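4. Setting Up the Door Task in Simulation

I wrote this part of the Jerness guide after setting up the door task from scratch twice, so I'm going to tell you where I got stuck. You should already have the planner installed (section 2) and the two-arm robot model loading without errors (section 3). If the model loads but the arms are missing, go back and redo section 3, I'll wait.

4.1 Load the room and check the main view

1. Start the simulator and open the door task from the scene list.
2. Leave the physics paused. You want to look around before anything starts falling or swinging.
3. Switch to the main view and make sure both grippers show up. You should be looking out over the white top of the robot, with a gap between two tall gray panels ahead of you and the checkered floor past it.

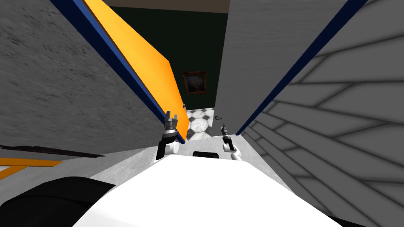
Figure 4-1. Main view, both grippers in front of the gap.

4. If you see the room but only one gripper, the arm on the missing side has loaded in its folded pose. Press Reset Pose and look again.

Note: Room textures and colors can change with the seed. Don't panic if your wall isn't green. Villads Kragh wrote the randomizer and he's fond of strong colors.

4.2 Line up with the handle

Now for the part I like best! Switch to the wrist view and use the jog panel to bring the gripper up to the door. I jog in small steps here, and I'd tell you to do the same, at least until you trust your joint limits.

1. Set the jog speed to the lowest setting.
2. Open the fingers all the way.
3. Move until the lever hangs above the opening between the fingers, with a bit of plain door still showing between the lever tip and the gripper. 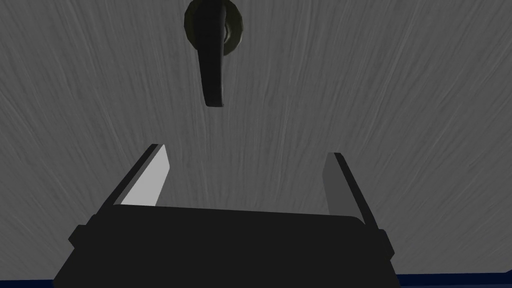

Figure 4-2. Wrist view with the fingers open below the lever.

4. Save this pose as "pre_grasp". The planner looks for that exact name, underscore and all. (Ask me how long I spent on "pregrasp".)

Caution: Don't close the fingers from the jog panel at this point. The jog panel skips the collision check, and a finger pushed into the door will throw the solver into a fit.

4.3 Tune the handle detector

The detector runs on the wrist view and hands the planner a single target point on the lever. It comes set for a clean, close look at the handle, so test it on one or two saved poses before you let it loose on a full run.
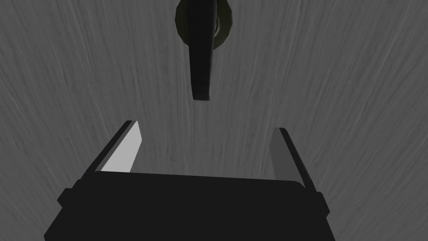
The setting I touch most is the crop height, which decides how much of the top of the view the detector gets to use. Set it too tight and you throw away the very thing you're looking for. With the rosette already running past the top of the view and only the lever's lower part hanging down toward the fingers, there's not much to spare up there, so I leave the crop at zero and let the detector have every row. Lucienne Pichon prefers to trim the bottom instead, to hide the dark body of the gripper, and I've come around to her way of doing it.

1. Open the detector panel and set the top crop to 0.
2. Raise the bottom crop until the gripper body is masked out.
3. Set the sample count to 200 for a quick check, or 1,000 if you're about to leave for lunch anyway.
4. Press Test. The target point should land on the lever and stay there.

Note: If the point wanders off into the wood grain, raise the contrast threshold one notch and test again.

4.4 Check the door edge

The planner also needs to know where the door stops. Tilt the wrist until the navy band along the edge of the gray surface comes into view, corner included, and keep the fingers just short of it. Then press Mark Edge.

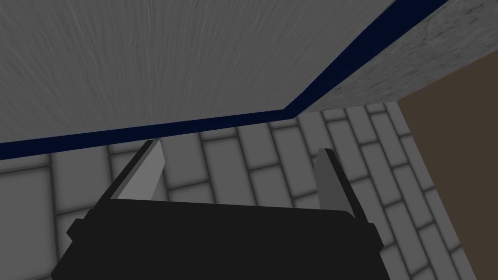
4.5 Run the planner

1. Go back to "pre_grasp" and unpause the physics.
2. Press Plan and wait for the path to draw. Step through it with the slider first — please do this, even when you're in a hurry.
3. Press Execute.
4. If planning fails, check the log for "target lost" (go back to 4.3) or "edge not set" (go back to 4.4).

Caution: Stop the run before you edit any saved pose. Edits made mid-run get written to the file but the planner keeps using the old ones until you reload.

Related sections
Using Nirnar to replay a log
Importing Baltex arm models
Besson gripper settings
Naming and sharing saved poses

Jerness Guide, updated May 17, 2024 | Contact the docs desk | Copyright Jerness | Back to top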